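Fivham Allotments and Growers Association
Notes of meeting, 2020-06-29, by phone and video

On the call: Kerstin Rathjen (chair), Guilan Zou (notes), plot reps from top field, bottom field and the Jollau side. Apologies from the seed shed rota.

1. Last notes
May notes agreed. One correction, the broken gate is the lane gate, not the car park gate. Kerstin to change.

2. Water
Long one. Tanks on bottom field running low by teatime most days. Hosepipes left on unattended again, top field say it isnt them. Agreed: watering cans only from the tanks, hoses from the standpipe only and someone holding the other end. Guilan to put a sign up. Wording to be polite this time.
Standpipe by the Jollau side drips. Washer tried, still drips. Kerstin will ring Van Rooij and ask for a price before anybody buys more parts.
Question whether we could have another tank by the compost bays. Cost? Not known. Back next time.

3. Shared tools
Strimmer back from repair. Sign the book please, last entry is in pencil and unreadable. Both wheelbarrows have flat tyres. Top field rep has a pump.
Somebody has put the good loppers in their own shed. No names. Back on the hook by the weekend and no more said.

4. Plots and waiting list
73 on the waiting list, longest it has been. Two plots given up since May, both bottom field, one very overgrown. Discussion about splitting the overgrown one in half. For: gets more people started, half plot is plenty for a beginer. Against: paths, and who pays for the extra edging. Vote: 5 for splitting, 2 against. Carried. Guilan to write to the next names on the list.
Kerstin asked for uncultivated plot letters to wait until after the summer, people have had a hard spring. Agreed, no vote.
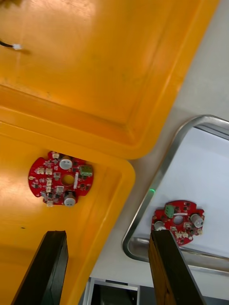

2 min read

5. Fakia order
Group order for netting, canes and fleece. Prices up on last year. Agreed to go ahead without the fleece. Orders to Guilan in writing, not shouted across the path. Pay when you order. £5 deposit on the netting, rest on collection.
Collection from the shed, one household at a time, keep your distance in the doorway.

6. Blight and pests
Blight seen on potatoes on the Jollau side. Cut the tops off and bag them, do not put in the shared compost. Pigeons have had most of the brassicas on top field. Netting, see above.

7. Summer show
Not happening in the hut. Kerstin suggested people leave spare veg on the table by the gate instead, take what you want. General liking for this. Marrow class may go ahead by tape measure and trust. To be discussed.

8. AOB
Bonfires: still no.
Dogs on leads, inlcuding small ones.
Key for the lane gate sticks, lift the gate as you turn it.
Thanks to whoever mowed the middle path.

Next meeting same way, Kerstin to send the link. Items for the agenda to Guilan beforehand please.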